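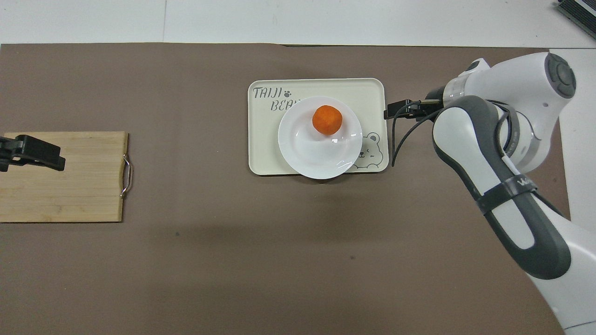
Cutting board with wire handle, on the brown work surface.

Clostent Legal Courses, learner help desk
Subject: Refund claim refused, course access closed
Opened by: Araceli Varela
Handled by: Maricruz Cuevas
Status: waiting for learner

12/07/2020, first message
Good morning. I paid 2,093 pounds for the course "Consumer Claims in the Civil Court", which your site sells for the Cirnside school. The course page said that a tutor will read each of my written statements. I have sent four statements and received no comment on any of them. When I asked for my money back, the form answered "Claim period ended" and now I can not open the lessons also. Please tell me which rule was used.

Reply, Maricruz Cuevas
Dear Araceli, thank you for the clear message. I see two different problems in your account. The lessons were closed by the refund form, which locks a course as soon as a claim is started. I have opened them again. Please sign out, sign in and tell me if module one loads.

Second message
Module one loads, thank you. Module three gives the error "Licence not found".

Reply, Maricruz Cuevas
Module three comes from another supplier, Trundard, and has its own licence. I have renewed it by hand. For the refund, the form counted 40 days from the day of payment. Your contract says the days are counted from the first tutor comment, so the refusal was wrong. I have cancelled it.

Third message
All modules are open now. What amount can I ask for?

Reply, Maricruz Cuevas
The tutor part of the price is 1,249 pounds and can be refunded in full. If you also wish to leave the course, this is a separate request and it goes to Mr Bermúdez in the contracts office. Please attach the receipt and the page of the contract with your signature. I keep the ticket open until the two files arrive.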